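Laundry Without a Lab – gallery

Posted 2025-04-08 by the Jalitz folding group

Our first folding policy was trained on one table, under one lamp, with T-shirts Ruben Postma bought in a pack of 10. It was superb at folding Ruben's T-shirts. We took it to a flat in Veltberg in December and it spent a whole afternoon patting a duvet.

So we changed the method. Demonstrations are now recorded by hand, in people's own homes, on whatever surface the clothes land on. Gijs Vermeulen called this "domain diversity" in the paper. At the office it is called going round to people's houses to fold their washing.

The numbers, for those who scroll straight to them: 3,000 demonstrations, 155 garments, one shared policy. No home contributed more than 10 garments, a rule we brought in after the Salmont household turned out to own a great many grey socks.

A short tour of what we learned, with one picture, the gallery plugin having opinions about more.

Beds beat tables. A policy trained only on table data treats a mattress as a personal insult. Going the other way, from bed to table, cost us very little.

Patterned sheets are worth the trouble. With plain bedding the model learned to look for "the bit that isn't white", a fine strategy until someone owns a white shirt. Paisley and polka dots cured it of that.

Knitwear is still the hard one. It stretches when lifted, and a sleeve seldom ends up where the fingers left it.

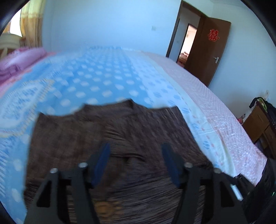

Brown knit, spread flat, fingers open above it.

Grasp height matters more than we guessed. Too high and the fingers close on air; too low and the sheet comes along for the ride. We now label the second kind as a failure even when the fold looks good – Gijs held out on this for a month.

The Mertens split, with homes the policy has never met, is what we report as the main result. The table-only score is in the appendix, where it can't hurt anyone.

Next up: fitted sheets. Ruben has asked to be on leave.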